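Phone and pouch amnesty at Jenari fills the sky-blue booth

If you've walked past the ground floor of Jenari this July you'll have spotted the booth with the clouds and stars on its walls, and you may have wondered what all the phones are for. I did too, so I popped in with a bag of my own clutter and ended up staying until they locked up at six.

It's the summer sort-out run by Stela Pîrvu and Hiwot Tilahun, and the idea is dead simple. You bring in the old handset from the kitchen drawer, plus whatever has been living next to it (a stand, a pouch, a purse with a broken zip), and it gets sorted, tidied and passed on to somebody who wants it. They had 510 bits and pieces handed in before I even got there, and Stela reckons they'll sail past 600 by the time it closes.

Small soft things go into the big bins first. Mine was a knitted glasses case that I'm a little embarrassed about, and in it went with the rest.

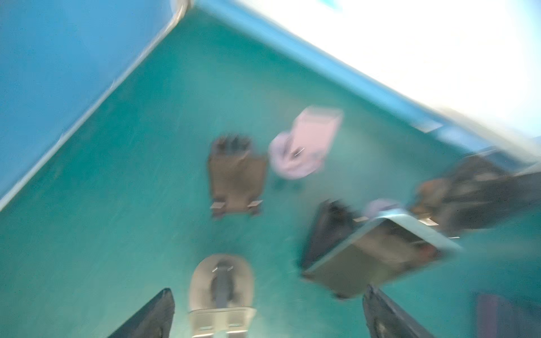
Hiwot told me the fabric stuff has been the surprise of the month. She'd expected a few cases and got sackfuls, mostly from Flundside, where the primary school put a note in the book bags. Anything with a clip or a strap gets checked over before it goes to the charity shop in Ermont, and anything past saving goes off for rags. I asked whether people ever want their things back and she laughed and said yes, usually the next morning!

The phones are what most people come to look at, though. Every one of them gets a proper wipe and then a home on a stand if there's a stand to be had, so visitors can see what's going without rummaging. I liked watching the table change over the afternoon. You look away to drink your tea and half of them have moved. 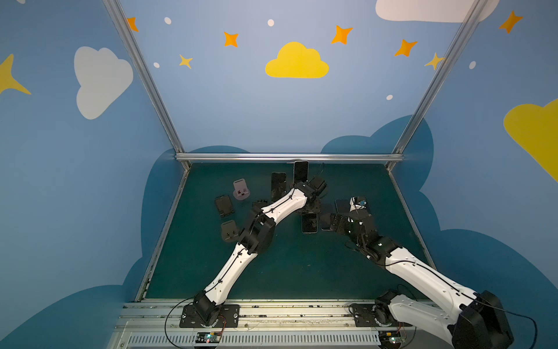 Dalia Tahiri had come over on the bus from Rengifo with a carrier bag of chargers and was a bit put out to learn that chargers aren't wanted this year (last summer's are still in boxes upstairs, apparently). She went home with a phone stand instead, so not a wasted trip. The stands are two pounds each and the money goes towards new shelving for the reading room. They've made 200 pounds so far, which will cover the brackets at least.

I'd assumed everyone would go for plain black, being the sensible choice for a desk. No! The pink ones are the favourites by a mile, and Mahlet Dinsa, who was on the door, had already promised one to her niece and was keeping a close eye on it.

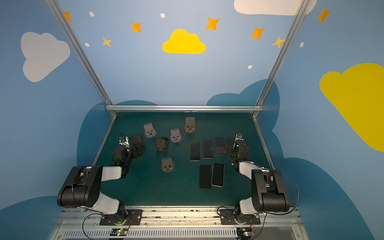
A word about the handsets themselves. Please take your SIM out before you bring one in, and sign out of your accounts while you still remember the password. Hiwot spent most of one morning ringing people up about this and would rather not do it again. Cracked screens are fine. Swollen batteries are not, so take those to the tip and tell the staff there what you've got.

The first 100 people through the door got a bookmark, and those have all gone, sorry. There's still squash and biscuits, and the biscuits are good ones.
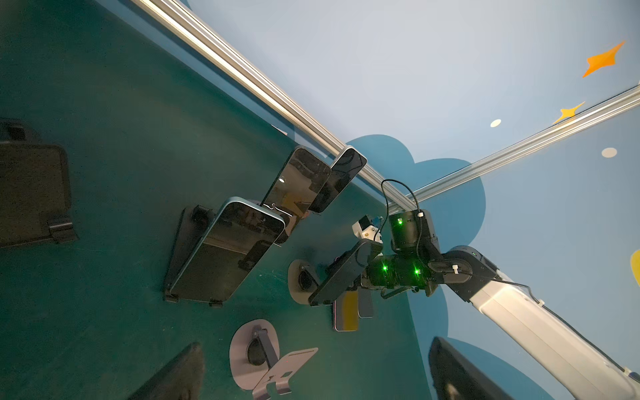
Phones and stands on the table at the Jenari sort-out.

The booth is open from ten until six until the end of the month, with a break for lunch at one. Catinca Surdu is taking names for the last afternoon, when whatever phones are left will be given away to local groups, so if your club could use one, leave her a note at the front desk. I've put our walking group down for two.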